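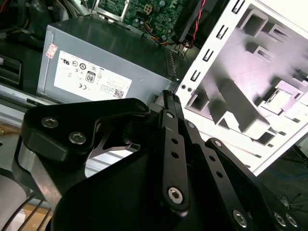
Page last changed: October 7, 2019

Section 4. Taking a desktop apart with the arm

Okay, by now you've done the start-up checks in Section 3 and the arm is homed and holding still. I'm Maiara, and I wrote this part after a whole lot of evenings at the Telholm club bench, so if a step sounds fussy, blame me!

4.1 Coming up to the power supply

1. Shut the PC down, pull the wall cord and leave it out for the whole session. Never let the arm open up the power supply box itself – we only move it in one piece.
2. Lay the case down with the open side up and clamp it to the bench.
3. Set the speed to slow in Busier (that's our control program, the icon is on the club laptop).
4. Bring the gripper in beside the power supply and stop. Look at the wrist view before you go any lower. The linkage bars take up a lot of the picture, and it's easy to forget that the white chassis panel is right there on the other side.
5. Look for wires between the board and the power supply. Unplug what you need to by hand, with the arm paused.

Note: Flynn likes to line up on the little "80" logo on the label, and I've started doing it too. It's nice and high contrast, and you can tell right away if you're drifting.

Caution: keep fingers out of the case any time the arm isn't paused. One person drives, one person watches with a hand on the stop button.

4.2 Hovering over the processor

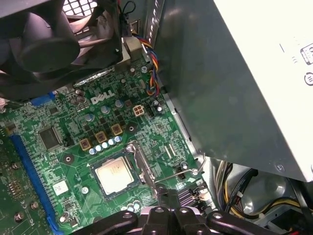

Lins, July

6. Raise the arm clear of the case, then bring it back over the board with the fingers spread.
7. Come in from the lower edge of the socket and hold just short of it. The DELL lettering makes a good landmark for working out which way is up on your screen.
8. Find the thin retention lever at the side of the socket. Don't grab it yet! Save the position first, under your own name – Ayantu lost a really good one by skipping this.
9. Check the finger on the shroud side for clearance, then the other one. Nudge, stop, look, nudge again.

Caution: the capacitors by the socket stand up taller than you'd think. If a finger touches one, hit stop and back straight up. No sideways moves.

When your position is saved, park the arm and go on to Section 5 for the lever.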